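Sunday, January 27, 2019. I promised to write down how I set up the jar-to-crate cell in simulation before we let anybody touch the real one in Latville. It becomes a thread, sorry for the length.

First the table. My old model had a square bench and I wasted most of September on it. The new one has the rounded wooden top with the rim. Please load the table before the arm, otherwise the base offset is read from the wrong parent and the arm stands 13 mm too low.

Second, the grip. Kourkoulas asked me why I don't close the hand faster. I tried. With the fast close the contact solver gives a spike and the jar jumps out of the fingers. I now close in 12 steps and wait between them.
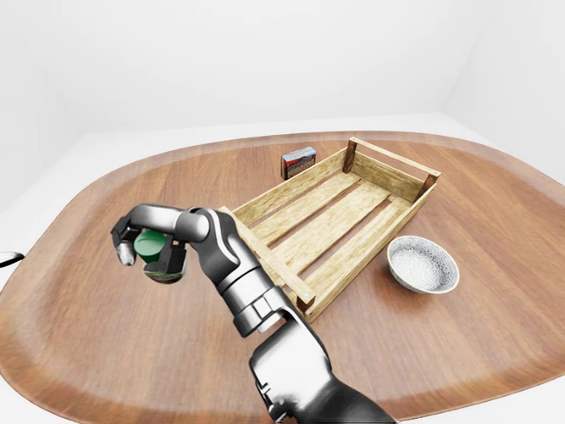 Holding the green-topped one over the left side of the table, crate well to the right.

The thumb is the joint to look after. Its zero drifts when you reload a saved state, I don't know yet why. I reset it by hand at each start — open fully, write the value, close, open again. If the value is different the second time, restart the whole thing and don't argue with it.

Third, the travel height. The crate is placed at an angle, so the shortest way for the arm passes over a corner post. The planner knows only the boards of the crate, because whoever exported the model left the posts as "visual only". I gave them collision shapes myself. File is in the Sketitz folder, the one with my initials.

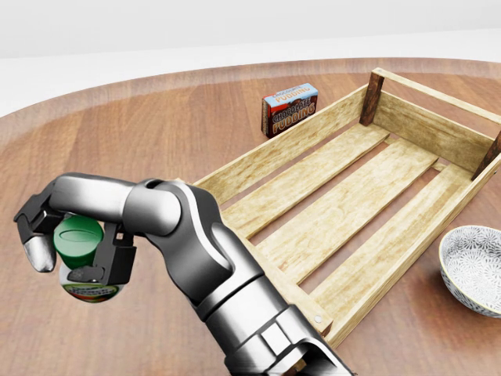 Jar with the green cap in the grip. Chocolate pudding box behind the crate.

The pudding box has to stay in the setup. Mirjam Lambrechts wanted it removed to save computing time, but I use it to check clearance on the far side. When a run touches it, I throw the run away and look at the elbow limits first. In most cases it was the elbow.

Fourth, the crate floor. It is slats with gaps, and a simple flat floor in the collision model will lie to you. I did 300 runs with the flat version, everything looked perfect, and then with real slats the bottle was catching an edge and tipping.

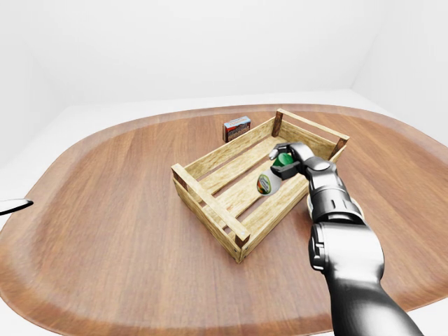
So I let the hand go down slowly over the last part and I accept some tilt. The limit is in the config under "release", please don't make it stricter without asking me. Dremport had it stricter in their copy and the arm was hanging over the crate forever, waiting for a perfect angle.

Maintenance, if we can call it so: clear the contact log after 2,000 cycles, or it becomes slow and the timing of the grip changes. Then do the thumb reset again. I will post the config for the bowl when the thumb question is solved.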